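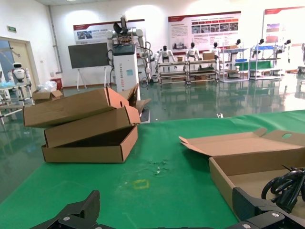 View from the wrist camera: two-finger gripper, green work surface, cardboard boxes.

Trorier Bench Kit
Two-arm recording station for learning from demonstration

The Trorier is the bench we wanted when we started collecting examples ourselves and kept losing afternoons to cameras that dropped out, clocks that drifted and files we couldn't match up again. It's a table, two arms, a camera on each wrist, one more looking down from above, and the recording software that ties them all together. A person drives the arms, the station records what every camera sees and what every joint does, and you end up with examples a learning system can study.

We love this thing. It has been running in our own shop since August and it has made the work so much more pleasant!

What you can record with it

Pretty much any job that fits on a table and takes one or two hands. Our favorite for the past few months has been cords and boxes. The operator reaches into a carton, finds a loop of cord that will come free, lifts it and lays it in another carton, and then goes back for the next one. It sounds dull on paper, but it is a wonderful test. A cord never lies the same way twice, the loops grab each other, the plug always wants to go somewhere else, and cardboard flaps bend and spring back when you brush them. A learning system that only ever saw rigid blocks has a lot to find out here.

Our cord set, named Flernis after the shared drive it first lived on, has 3048 finished episodes. Shanti Awasthi put together the task list and Ashok Ahuja drove a good share of them. Ashok's advice to new operators is to slow down at the grasp and not worry about looking elegant the rest of the way.
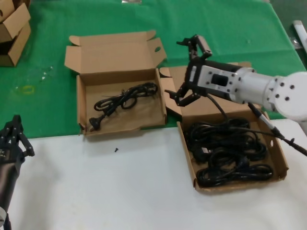
Starting layouts matter more than we first thought. If the cartons always stand in the same spot, the policy learns the spot. So the software deals out a layout card before each episode: which carton goes where, how far to turn it, flaps up or flaps down. There are 165 cards in the standard deck and you can write your own in a plain text file. Savita Lodhi wrote a nasty little extra deck with the cartons turned at awkward angles and close together, and it improved our results more than anything else we tried that month. It comes with the kit.

Keeping and throwing away

Each episode ends with a press on the foot pedal – left to keep, right to discard. Discarded episodes aren't deleted. They go into their own folder with whatever note the operator typed, and we'd encourage you to hang on to them. A missed grasp followed by a good second try is some of the most useful material you can have, and you can move it back into the main set with one command.

The review screen plays all the views side by side with the gripper opening drawn underneath, so you can scrub straight to the moment the fingers close. Sándor Major built that part and keeps making it faster (thank you, Sándor).

In the kit

Two arms with parallel grippers
Two wrist cameras and one overhead camera
Green table covering
Operator controls and foot pedal
Recording computer with the software installed
Standard layout deck, plus Savita's awkward deck
Spare finger set and a bag of screws

Cartons and cords are not included. Use your own, the more worn the better.

Good to know

Recording rate: 20 samples per second, all streams on one clock
Storage: room for 700 hours before you need to move anything off
Export: one folder per episode, video plus a table of joint positions
Operators: one at a time per station
Extra stations: link them with the Maurya sync box, sold separately

Check finger screws at the start of each shift, and run the camera check after anyone has bumped a wrist mount. It takes less than a minute and tells you which camera moved.

Training and help

Every kit comes with a day of operator training, either at your site or at our Olside workshop. Shalini Srivastava runs it and will happily look over your first batch of episodes afterward and tell you which ones she would record again. Write to her before you order if you're not sure your task will fit on the bench. Photos of the objects help, and so does a short note on what counts as done.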